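Section 4: Setting up your shared household calendar

Right, you've made your Gakdale account and you've got the app on your phone. Now for the bit I like best, because once it's done you can stop sticking notes on the fridge!

1. Open the menu and tap Calendars, then New. Give it a name everyone will recognise. Mine is called Home, which is dull but it works.

2. Pick a colour. Go for something dark, as the pale ones vanish if you read the app outdoors.

3. Tap Invite and type in the email addresses of whoever is joining. You can have up to 17 people on one calendar (I can't imagine the arguments).

4. Wait for each person to accept. The invitation lasts two days, so give them a nudge if they're the forgetful sort. Zinash Mamo, who tested this guide for me, found hers in the junk folder.

5. Go to Repeats and add your regular things: bins, swimming, the boiler service in January.

Note: dates that move from year to year, such as Ramadan, can't be set up under Repeats. Add them by hand each year, or switch on the Festivals list in Settings.

Caution: deleting a calendar deletes it for everybody, straight away, and there's no undo. If you only want it off your own phone, choose Hide. I got this wrong once and lost 53 entries, so please learn from me.

6. Set your reminders. The app gives you one alert, an hour before, and for most things I add a second the night before.
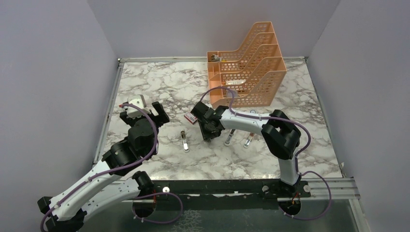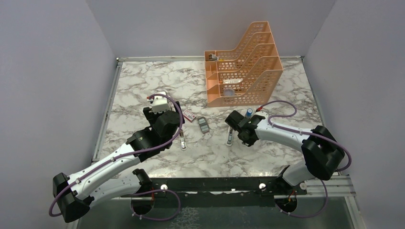 Paper is the last job, and I'd do it on the same afternoon while you're still in the mood. Go through the letters and appointment cards you've been keeping and type each one in, with the reference number in the Notes box (it holds 2000 characters, so there's plenty of room). Anything you still need to keep can go in a desk organizer with upright dividers, like the light orange one in the second picture, with the low compartments for cards and the tall end for letters. Then put the word "paper" in the entry's title, and a quick search will bring up everything you've got filed.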